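The Charity Ride Has a Math Problem

I have done the Dedberg Hospice Ride six times on the same Lundetti 600, and I expect to do it again. So take what follows as coming from someone who likes these things and owns the T-shirts. The question I keep bringing home with me is whether a charity motorcycle ride is a good way to raise money for a charity, and the more of them I do the less sure I get.

Start with last year's numbers, which the organizers to their credit posted on the club page. 279 riders signed up at $30 a head. That's $8,370 before anybody spends anything. Out of that came the permit, the insurance rider, the police escort through downtown Dedberg, the portable toilets, the barbecue, the band, and of course the shirts and pins. What went to the hospice was a little under $2,000. The flyer said "100% of proceeds," and that was true, in the way that "proceeds" is a very flexible word.

Then there's what it cost us to show up. The route is 240 miles if you do the full loop out to Groreck and back. Call it two tanks for most bikes, plus breakfast, plus whatever you dropped at the vendor tents. I spent $94 that day, and I'm cheap. If every one of us had stayed in bed and mailed the hospice half of what we spent, they could have put a new roof on the family wing and had change left over.

I said this out loud at the Holst dealership in December, at the planning meeting, and it went over about as well as you'd expect. Baptiste Renaud, who has organized the ride from the start, told me I was missing the point. People don't mail checks, he said. They ride. Take away the ride and you don't get $94 a person, you get zero.

He may be right. I've heard the same thing from people at other clubs and I can't disprove it. But I notice it's never been tested either. We've never once asked riders for a straight donation with no shirt attached. We've never put a jar at the lunch stop with the name of the actual hospice on it. For a group that will argue two hours over chain lube, we are strangely willing to take this one on faith.

The other defense is awareness. I have real trouble with awareness. Everyone in Dedberg over the age of ten is aware of the hospice. It's the big brick building next to the high school. What a couple hundred V-twins going past the windows at nine on a Sunday morning adds to that, I'd like somebody to explain. I asked a nurse there once what she thought of the ride and she said it was "very loud and very sweet," and I have turned that over a good many times since.

Then we have the raffle. Every ride has one, and every year the dealers unload what they couldn't sell: size small gloves, a battery tender with no box, some houseware that somebody's brother-in-law donated.

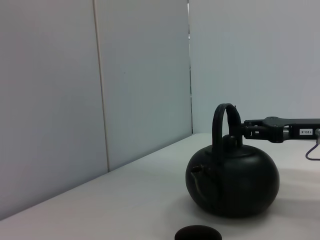 Raffle tickets brought in $410 last year, and I'd bet most of that came from the same dozen people who buy a fistful every time and give the prize back if they win. Those people are donating. They've just been made to stand in line for it. Zeyu Shen bought 18 tickets, won the gloves, and put them back on the table for the next drawing. Give that man an envelope and let him go home.

I'm not asking for the ride to be shut down. I would miss it. The stretch along the river before Groreck is the best road in three counties, and there are folks I only see that one day. Fine. Then let's call it a club ride, charge what it costs to put on, and keep the hospice's name off the banner unless we're handing over a number we aren't embarrassed to print next to it.

Or keep the name and do it properly. Drop the band. Make the shirt an extra you pay for. Ask the city to waive the permit fee, which as far as I can find out we have never done. Set the entry as a donation made straight to the hospice, and show your receipt at the start line. Publish the whole budget ahead of time so people know what their thirty bucks is buying. If half the riders drop out over a shirt, well, that would tell us something about what we've been running.

Baptiste says he'll put it on the agenda. He said that last year too. Registration for this year's ride opens at the Holst counter the first week of June, still $30, and the shirts are gray this time.

Posted 2/5/24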